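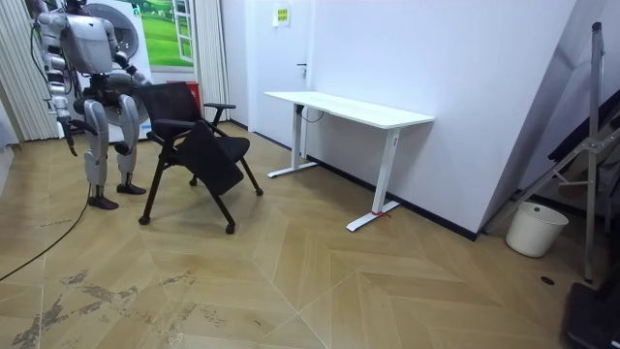
Seating for the Grurnus Road meeting room. Kerttu Saarinen reported that the old benches are beyond repair and that the residents' association needs seats before the January talks begin. She prefers a black folding chair with a mesh back, padded seat and four small casters, as it can be moved by one person. Tarek Gaber asked whether casters were wise for older members. It was agreed to buy 2 first and let people try them at the coffee morning.

Matters arising. The letter to Tavis about the broken street lamp has been sent again. No reply so far.

Allotments. There are 7 names on the waiting list. Plot holders on the Ververidis side have asked for a second water butt. Agreed, to be placed by the shed and not by the gate, where the last one was knocked over. Mr Gaber will speak to the plot holder who has been burning green waste.

Money. The balance stands at £2,000 after payment of the hall insurance. The plant sale made £264. Ms Saarinen asked for receipts to be handed in within the month, as several from the summer are still missing.

Parking. Complaints continue about vans outside the Nevov building before 8 am. Members were asked to note times and send them to the secretary. A proposal to paint lines on the verge was not seconded.

Any other business. The noticeboard key has been lost and a new one will be cut. The hedge along the footpath needs cutting back again. Mr Gaber offered to do the lower half if someone else brings a ladder for the rest.

The meeting closed at 8.40 pm. Next meeting in February, same room.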